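FOR IMMEDIATE RELEASE

Plodgate workshop build adds wrist camera to two-arm suturing rig

PLODGATE, Sat 13 April. Members of the Plodgate shared workshop have published wiring notes and control code for Samonte, a two-arm bench rig for suturing trials. The release covers the arm drives, the foot pedal and a new close-up camera at the wrist.

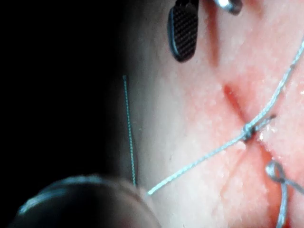

Wrist camera view of a knot over the incision, with a serrated jaw at top.

Each arm is driven by a separate board running at 300 Hz. The full parts list has 563 lines, and 50 of those are fasteners. Cable tension is set by hand before each session and checked again after 30 minutes of use.

"The wrist view changed how we tune the jaws," said Thandeka Mabuza, who leads the build. "Thread slip was hard to judge from the fixed camera."
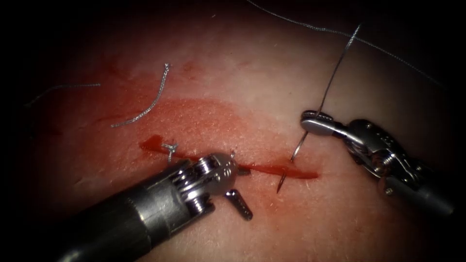 Two instruments at the incision, with a curved needle held in the right-hand jaws.

The next version, Jiron, will replace the pedal with a hand controller. Bench tests are planned for September. Samonte is a workshop project and is not intended for clinical use.

Contact: Thandeka Mabuza, Plodgate workshop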